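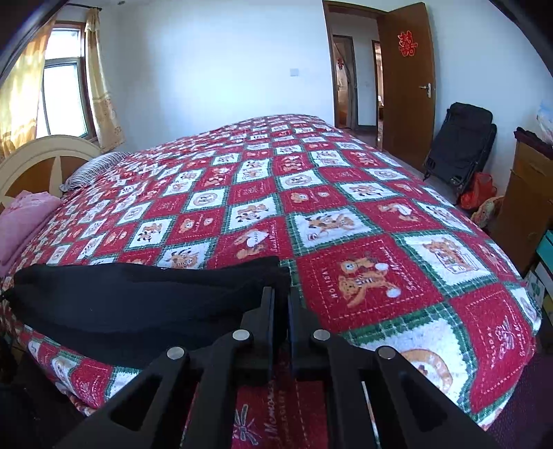

Régis Rey says to spread the quilt first and fold everything else on top of it, and I do it his way now.

Folding a throw on the bed

1. Smooth the bedspread from the headboard down.
2. Lay the throw flat on it, printed side down.
3. Bring the long edges together and press out the air with your forearm.
4. Fold in half, then in half again.
5. Set it along one side, near the head.

Dark cloths pick up lint from quilting, so shake them out before they go in the closet.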